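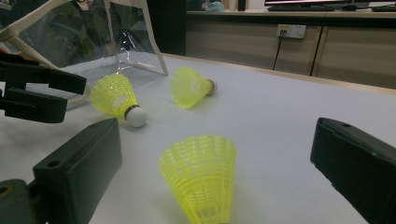
Do people lose their jobs when the robots come in? At Hestton we haven't lost anyone so far, but I'd be fibbing if I said the jobs had stayed the same.

I've been on the sports kit packing side for years, and half of what I do now is teach. You hold a gripper in each hand and do the job the way you always did, only slower, and the Moltix software learns from it. Shuttlecocks into a bag, over and over – 200 goes is a good day, and by the end of it your thumbs know all about it.

I grumbled to begin with, I'll admit that. It felt a bit like training up my own replacement, and I said so at the meeting in December, in front of everybody, and then had to go and eat my mince pie next to the managers.
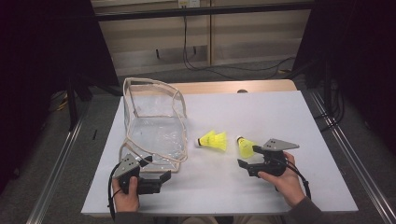
What changed my mind was being asked things. Which end do you pick it up by? Why do you open the bag first? I'd never had to put any of it into words before, and it was rather lovely to find I had so much to say.

Three of us do it in turns now, 50 minutes at a time and then a proper break with a cup of tea, which we had to ask for (twice!) but we did get it.

My one real worry is the new starters. They used to learn by standing next to one of us for a few weeks, chatting away, and I'd hate for that to go. I've asked for it to be written into the rota and I'm still waiting to hear back.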